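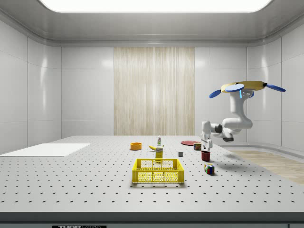
Practice room, Kuster trial, first morning.

Print this page | E-mail this to a friend

Sixteen days left on the trial and Ga-eun Sung still hadn't got the thing to pick up a can.

Half past six. Kettle on. Laptop on the ironing board, the desk being full of Eswood invoices. She clicked Start and the white room came up, the arm hanging off its yellow plate with the blue paddles round it. Silly looking. Like a fan that had changed its mind.

KUSTER LETS YOU TEACH BEFORE YOU BUY, said the welcome panel. No hardware. No mess. Your first 100 runs free.

She'd used most of those.

"Put the can in the basket," she typed.

The arm thought about it. Down, left, down a bit more. Fingers open. Then it shut them on nothing and carried the nothing very carefully across to the yellow basket and let go.

Task complete, said the panel.

"It is not," said Ga-eun.

Phone. Durnham, already. He never slept, or else he slept in the car.

"Well? Do we buy it or dont we? Zomeditz want an answer by lunch."

"It thinks it's done it."

"Done what?"

"The can. It's still on the table."

Long breath down the line. Durnham had promised two of these for the packing bench, promised them out loud, in front of people. "But it moves nicely," he said.

"It moves lovely."

"Could you write that?"

She reset. Everything back where it was – banana, mug, orange bowl, the little grey cube she kept forgetting. She tried the mug. Got the mug. Got it up, over, in. She shouted, and next door's dog went off.

Again. Got it again. Then the can. Nothing, carried carefully. Task complete.

Seven o'clock. Tea gone cold. She turned the speed right down and put her nose to the screen. The fingers were closing high. Not by much, roughly a thumb's width, over the top of the can and shut. The mug was fine, she'd shown it the mug herself, slowly, on the first night. The can she had never shown it. She had clicked Skip. She remembred clicking Skip. There had been soup on.

So she showed it. Dragged the arm down by hand, inch by inch, past where it wanted to stop. Close. Lift. Two goes, then let it try alone.

Down. Left. Down a bit more, and a bit more.

The can came up off the table.

Phone again. She let it ring. The arm was halfway to the basket and she wasn't going to look away now, not for Durnham, not for Zomeditz, and the ringing stopped and started again and the fingers opened.

Filed under: Short Fiction, Work, Machines

Contact us | Copyright the author | Back to top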